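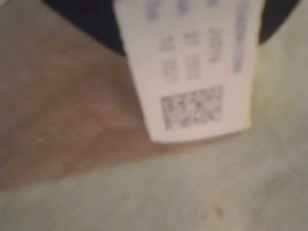

Part 3. Turning on contactless payments in your Zevow shop account

Okay, if you've made it through Part 2 you have a shop account, a bank account hooked up to it, and a card reader that says Zevow when you switch it on. Now for the fun bit, which is letting people tap! I set this up for my own stall at the Ristthorpe market in October and then again for the online shop, so I've been through these screens more often than I'd like.

You'll want your phone charged, the reader within arm's reach, and the six-character code from the sticker on the bottom of the reader. Write the code down first. It's printed tiny and you'll be asked for it twice.

3.1 Pairing the reader

1. Open the Zevow app and sign in as the owner. (Staff logins don't show the pairing menu at all. I spent half an evening on that one.)

2. Go to Shop, then Devices, then Add a reader.

3. Hold the power button on the reader until the light goes from white to flashing green.

4. Type in the code from the sticker. Capital letters only.

5. Wait. Mine took a while and the app looked frozen, but it was fine. Don't close it.

6. When the reader beeps twice, tap Done.

Note: If the light goes red, the reader is still paired with somebody else's account. That happens with secondhand ones. The previous owner has to release it from their side, and support can't do it for you unless they hear from both of you.

3.2 Choosing your tap limits

There are two limits and the names are confusing, so go slowly here. The tap limit is the most a customer can pay in one go without entering a PIN on your reader. The daily limit is the total your shop can take by tap before the app asks you, the owner, to confirm that everything's okay.

1. In Devices, tap the name of your reader.

2. Choose Limits.

3. Set the tap limit. I keep mine at $22, which covers nearly everything on my table, and anything bigger goes through with a PIN.

4. Set the daily limit. New accounts start at $1,000 and can't go above $2,000 until you've been trading for 14 days.

5. Tap Save, then enter your owner password.

Caution: Don't set the daily limit low "just to be safe" and then leave your phone at home. When the shop hits the limit, every tap is refused until the owner confirms on the phone that's signed in, and you get a line of people staring at you. My friend Valentin Lanz lost a whole lunch rush to this.

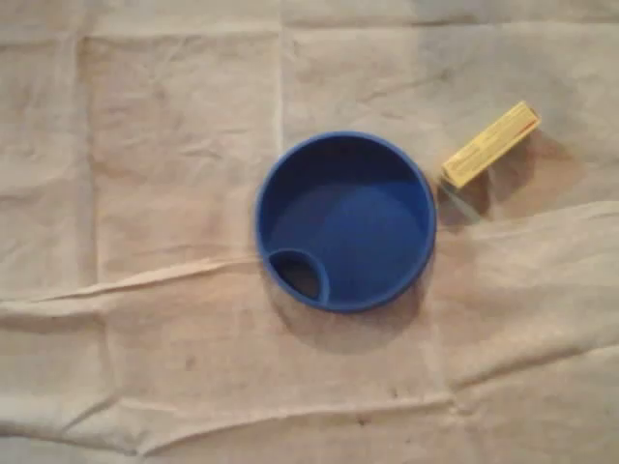
3.3 Making a test sale

Please do one of these before a real customer shows up. It costs you nothing, the money comes straight back, and you'll learn what the beeps mean.

1. From the home screen, tap New sale and type in one dollar.

2. Tap Charge.

3. Hold your own card flat over the top of the reader, where the little wave symbol is. One long beep means paid. Two short ones mean try again, usually when the card moved away too soon.

4. Try it again with your phone wallet if you use one. Phones need to be unlocked first, and older customers often don't know that, so it's good to have seen it yourself.

5. Open Sales, find both payments, and tap Refund on each.

Refunds from test sales show up in your Zevow balance right away but can be slow to reach your card. Don't panic and don't refund them twice (the app will let you, and then you're chasing your own dollar).

3.4 Matching it to your online shop

Skip this if you only sell in person. If you use Haneck for your web shop like I do, the two can share a stock list so you don't sell the same thing in both places.

1. In Haneck, open Settings and then Connected apps.

2. Pick Zevow from the list and press Allow.

3. Back in the Zevow app, a message pops up asking which stock list is the main one. Pick Haneck if that's where your prices live.

4. Leave both apps open until the bar fills up.

Note: Product names longer than one line get chopped on the reader's screen, so put the useful word first. "Mug, large, speckled" works much better than "Large speckled mug from the fall range".

Note: Worku users, you'll have a different menu for this. Look under Channels, and the rest of the steps are the same.

3.5 If a tap doesn't go through

Ask the customer to try again before you do anything else. Then check that your phone still has signal and that the reader's light is green. If both look okay, ask for a chip payment instead, and check Sales before they leave so you don't charge them twice. A payment marked Pending hasn't failed yet, so give it a minute.

Printed and emailed receipts are in Part 4.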